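ok thread on the Rasby paper bc I've had three people DM me the same headline

the claim: a wall unit that can tell if someone in the house has fallen, using radio reflections only. no camera, nothing to wear. headline says "94% accurate." sure. on what

read the methods section. 3,302 recordings, which sounds like plenty until you see they come from 6 apartments, all in the same building in Drerstead. same floor plan. same walls

so the train/test split is by recording. not by apartment. which means the model has already seen every room it gets tested in. this is THE classic mistake with radio sensing and I can't belive reviewers let it by

they do have one table (appendix, of course) where they hold out a whole apartment. number drops a lot. not mentioned in the abstract

also the falls are staged. healthy grad students onto a mat. fine for a first paper, everybody does it, but a real fall at 3 am between the bed and the dresser looks nothing like that
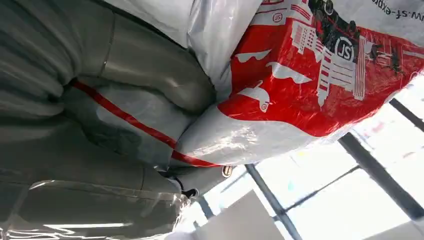
and false alarms. Nekgate tried something similar in their assisted living pilot and staff were getting about 100 alerts a week. they turned the thing off by November. one alert that matters in a pile like that, good luck

stuff I liked: code is up, the data is up, the signal cleanup step is really nice and I'm going to steal it. the Paewai group should try it on their breathing data, seems like a natural fit

anyway. not a bad paper. bad headline. if your writing about it please ask for the held out apartment number, its the only one I'd trust

will add a link to the appendix table when I'm back at a real keyboard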